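Subject: Re: [mudgway-users] Mail index rebuild stalls on large archives
Date: 12th December
List: mudgway-users

Replying on list, as two other sites have asked about the same stall.

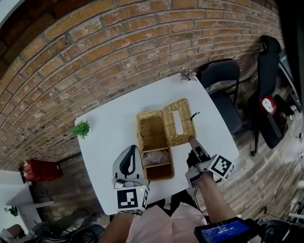
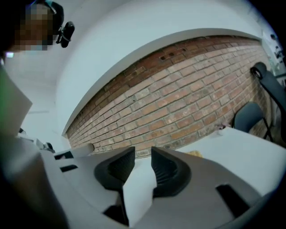
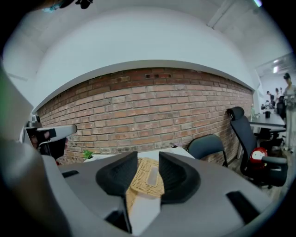 2 min read

Earlier message, quoted:

> After the November update our nightly index rebuild stops
> partway through the Simik archive. There is no error in the
> log. The process stays alive and uses no CPU. Smaller
> archives rebuild normally. We run Mudgway on a Dradine
> host with 8 workers. Is there a known limit?

There is no limit on archive size. The stall comes from the lock table. Each worker takes a read lock per thread and a write lock per index segment. Before November the write locks were released after each segment. The new code holds them until the batch is committed, and the default batch is 2000 messages.

When a thread spans two batches, one worker can wait on a segment held by another, which is itself waiting on the thread. Short threads rarely cross a batch boundary, so small archives get through.

To confirm, run the lock dump while the process is idle. If two workers each list the other under "waits", you have the same fault. A single waiting worker points to something else, most often a stale lock file on a network mount.

Workaround, in order:

1. Stop the rebuild and remove the partial index. Leave the message store alone.
2. Set the worker count to 1 for the rebuild only.
3. Start the rebuild by hand and let it finish before the nightly job is enabled again.

Reducing the batch size makes the stall less frequent but does not remove it. We tried that first on Brodance and still hit it on 3 rebuilds.

With one worker the rebuild is slower, but incremental updates are unaffected and can go back to 8 workers afterward. They never hold more than one write lock.

A patch that restores the per-segment release is in the review queue. It applies cleanly to the current branch. If you test it, please post the lock dump and your file system type, including mount options.

--
mudgway-users mailing list
To unsubscribe, send a blank message to the list's leave address.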